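Gimstead Household Forum > Storage and Sorting > Fabric bins vs. real boxes

tallow_and_pine
Starting this because my sister has declared war on fabric storage bins and I need ammunition from one side or the other. Her position is that they slump, they collect lint, and they turn every shelf into a row of sad pillows. Mine is that they were cheap and I already own them. We have a closet, a hall shelf and a craft table to sort out between us before the end of April, and at the moment all we've sorted out is who isn't speaking.

So: do you use them, what for, and have they held their shape?

mrs_odd_sock
Your sister is right and I'd like to meet her. Fabric bins are a box's idea of a vacation. I had a set from Zomavgate that looked wonderful for as long as they were empty. Put anything in them with a corner on it and they take on the shape of whatever you put in, which I suppose is a kind of honesty.

Clear plastic with a lid. Label on the short side. Done.

Dunmore Ken
Clear plastic with a lid is how you end up looking at your own junk all day. I moved to fabric for exactly that reason. The trick is a piece of stiff cardboard cut to fit the bottom, and another along the back if it's a tall one. Costs nothing. Mine have been in the hall closet for years and they still stand up straighter than I do.

mrs_odd_sock
Ken, if you have to build a cardboard box inside the fabric box, you own a cardboard box.

Dunmore Ken
A cardboard box with a nice coat on. I'll take it.

Hanneke Michiels
I keep both kinds and the dividing line for me is weight. Scarves, hats, yarn, spare pillowcases: fabric. Tools, jars, batteries: something with walls. Wood pieces are in the middle. Mine are in a square doodle-print one, no lid, and I'm fond of it, mostly for the little round characters and the stars. It lives on the table with the flowered cloth, where the two patterns fight it out.

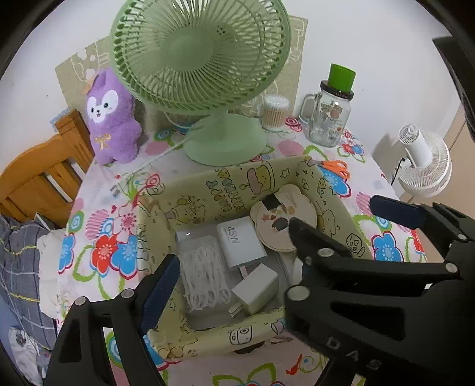 Last edited by Hanneke Michiels on 1 April 2020

The pattern matters more than people admit, by the way. On cream or pale yellow every smudge shows, but a busy print forgives a lot. I had plain gray ones from Narovness before and they looked dirty the day I took them out of the bag.

tallow_and_pine
How do you wash it? Mine say "wipe clean," and I've found that wiping mainly moves the dirt to a part that was clean before.

Hanneke Michiels
Cool water, a bit of dish soap, soft brush, then stand it upside down over a pot to dry so the sides don't fold in. Never the machine. I put an Amrani one through the machine and got back a place mat.

pelham318
Going to disagree with the weight rule. I've got 13 fabric bins in the garage and one of them has had plumbing fittings in it since we moved in. Double-stitched handles, no trouble. It's about the stitching. Turn the bin inside out in the store and look at the seam at the bottom. If you can see daylight, put it back and pretend you were looking for the candles.

mrs_odd_sock
You have plumbing fittings in a fabric bin in a garage. Do you also have mice?

pelham318
I have had 2 mice. They were very tidy.

Dunmore Ken
I'm with pelham on the seams but not on the garage. Anything cloth out there picks up damp and then the smell moves in and starts getting mail. Indoors only.

tallow_and_pine
OK, so far I've got: cardboard in the bottom, check the seams, no machine, no garage unless you like company. My sister has read all of this over my shoulder and says mrs_odd_sock is the only sensible person here. She's now pricing clear plastic for the closet. I'm keeping the hall shelf. The craft table is still disputed territory.

mrs_odd_sock
Tell her to measure the shelf depth first, then the bin, then the shelf again. Lids stick out more than you think.

pelham318
Fabric doesn't have that problem.

mrs_odd_sock
Fabric has every other problem.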